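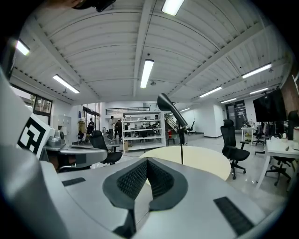 Round table station on the open floor, as the handheld gripper sees it.

1/ The Vider group has opened its September round of example gathering for the Clunon learning system. This thread sets out how the work is organized and what outside partners may expect from it.

2/ All examples in this round are recorded by people using handheld grippers. An operator performs a household or office task by hand, with the tool, and the recording becomes one example. No robot arm is required at this stage.

3/ The operator's hand motion is recovered afterward from the video. The square black-and-white marker seen at the upper left of the gripper is of the printed type used for position reference. Operators are asked to keep markers clean and to report any scratch before a session begins.

4/ Each operator completes 80 examples of a task before moving to the next. Earlier rounds allowed free switching between tasks. The result was a set with many first attempts and few practiced ones, and the system learned the hesitations along with the motions.

5/ Sessions take place in the shared workspace during normal hours. Colleagues walk through, chairs are moved, and daylight from the windows changes through the afternoon. The Clunon team requested these conditions. A system trained only in a closed booth performed poorly when it was moved to the partner site at Carretero.

6/ Each session is limited to 2 hours, with a break at the midpoint. Grip fatigue shows in the data well before operators mention it — closing motions become slower and the tool begins to tilt.

7/ Failed attempts are kept. They are labeled as failures and stored apart from the main set. Operators should not restart a recording to hide a dropped object. A drop followed by a clean recovery is labeled separately and is of particular value to the Grelteck planning module.

8/ Review is carried out by a second person who was not present at the session. The reviewer checks three points: that the task label is correct, that the start and end are marked, and that the object stays in view for most of the motion. Examples that fail review are returned with a written note.

9/ People who may appear in the background have been informed of the recording schedule. Faces are blurred before any file leaves the building. Requests for removal are handled by the data office and do not need to state a reason.

10/ Nine tasks are planned for the full round. Pouring and folding have been moved to the next round while the written instructions are revised. Partners who received the earlier task list should discard it.

11/ Partners wishing to contribute examples should first request the operator guide from the Vider data office. Recordings made without the guide cannot be merged, as the start and end positions will differ from ours.

12/ A correction to post 6: the limit of 2 hours includes setup and marker checks. Recording time is therefore shorter — please plan bookings accordingly.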